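# Left gripper not releasing, Wed 25 September 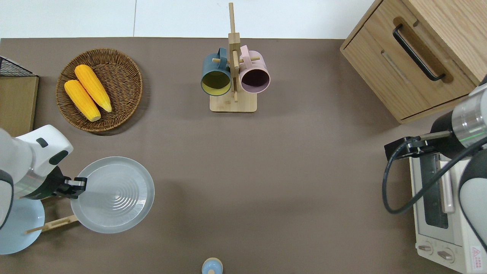 The fault first showed up in February and I put it down to a loose connector. I reseated it, ran the plate task up to 666 cycles on the bench at Bloxham, and closed the ticket. That was a mistake.

What happens is this. The left arm gets the open command, the controller reports the fingers as open, and the fingers stay shut. The next move then starts with the plate still held. On Monday it dragged one 7 cm before the force limit tripped. The right arm runs the same firmware and has never done it.

Aoife Ó Dubhghaill went through the Plostora logs with me. The "open" flag is set when the command is sent – the encoder is never read back. With a sticky finger joint, the arm has no idea.

Two changes so far:

- The arm waits for the encoder value before any lift or retract.
- If the value doesn't arrive within 2 seconds, both arms hold position and the run stops.

The finger joint itself goes back to Fevell this week. Until the replacement is fitted, keep your hands off the table while the arms are powered, even when the status light says idle. It reads the same flag.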